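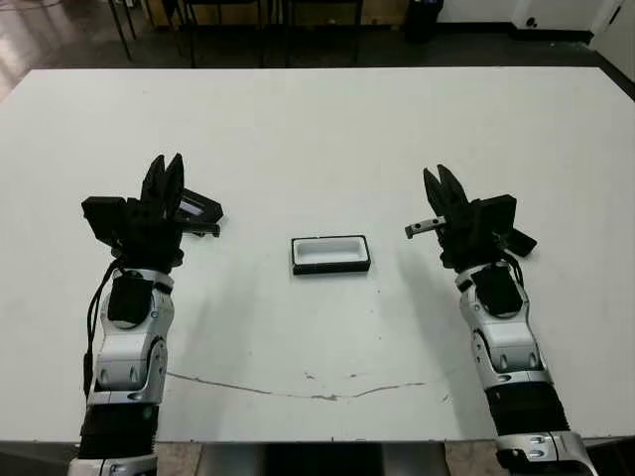 Fig. 2. Small tray, middle of the white table.

Section 7: Setting out the tray

Read this before your first shift on the Greenwood tables. Takes two minutes.

1. Clear the tabletop. Mugs, pens, tape, phones. All of it goes on the side shelf.

2. Wipe down with a damp cloth, far edge first, then toward you. Dry with a second cloth. No sprays with bleach, they leave a film and the tray slides.

3. Check the tray. Flat underneath? No chips? Bent ones go back to Wendy Parsons, don't try to straighten them.

4. Lay it flat, midway between left and right. A bit past center, toward the far edge, is fine. See Fig. 2.

5. Press each corner with one finger. If it rocks, lift it, wipe underneath, try agian.

6. Nothing else on the table yet. Parts come out in Section 8.

Note: one tray at a time. Spares stay in the Kelden box under the bench, 40 to a box. When you open the last box tell Johanna Stöckli, reorders from Allitz are slow.

Note: Bondville site has the older, deeper trays. Same steps, but skip step 5.

CAUTION: Don't lean on the front edge to reach the tray. Walk round to the side.

CAUTION: Table top scratches easy. Lift the tray, never drag it. No knives on the surface, open your parts bags at the bench.

Putting away

1. Empty the tray completely. Tip it over the bin and tap the back.

2. Warm water, drop of dish soap, soft brush for the corners.

3. Air dry on the rack. Do not stack wet, they stick togehter.

4. Wipe the table again and sign the sheet by the door.

Tray lost or cracked? Fill in the yellow slip, leave it in Wendy's folder, take a spare and carry on.

Last changed November 2019. Older printouts still say to use the paper liner. Ignore that, liners are gone.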